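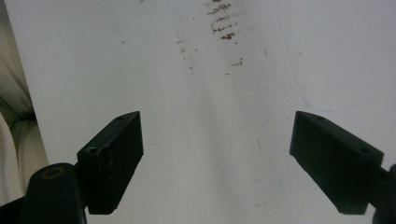 Unit 6: Reflection from surfaces

Light falling on a surface is partly absorbed and partly sent back. How it is sent back depends mostly on how smooth the surface is at a very small scale. A mirror returns each ray at one definite angle, and this is called specular reflection. A matt surface scatters the light in many directions, and this is called diffuse reflection. Even a plain white surface seldom looks the same shade all over: the one at the top of this page is brighter in a band down the middle and greyer towards the edges. A reading taken at one point is therefore a poor guide to the whole sheet.

Terms you need

Illuminance is the light arriving on a surface, measured in lux. Reflectance is the share of that light which is sent back, written as a number between 0 and 1. Do not mix the two up in written answers. A dark wall in strong light can send back more light than a pale wall in weak light.

Worked case: the Stavel reading room

The meter on the north wall read 202 lux in June. The paint has a reflectance of 0.8, so the light sent back is 202 × 0.8, or almost 162 lumens per square metre. The south wall, near the windows, read 1274 lux with the same paint. Work this one out yourself and bring the answer to the seminar.

Angle of view

For a perfectly diffuse surface, the brightness seen is the same from any direction. Real paints come close to this when viewed head on, but many show some shine at low angles. Gloss paint shows a good deal – try it with a lamp and a painted door. The Leddale tables on page 44 of the reader give values for common finishes. Use the matt column unless the question says otherwise.

Before next time

Read the Simanjuntak chapter up to the section on coloured light. Skip the part on polarised light, which comes back in the second half of the course. Meters can be borrowed from the lab store until 4 pm and must be returned with their caps on.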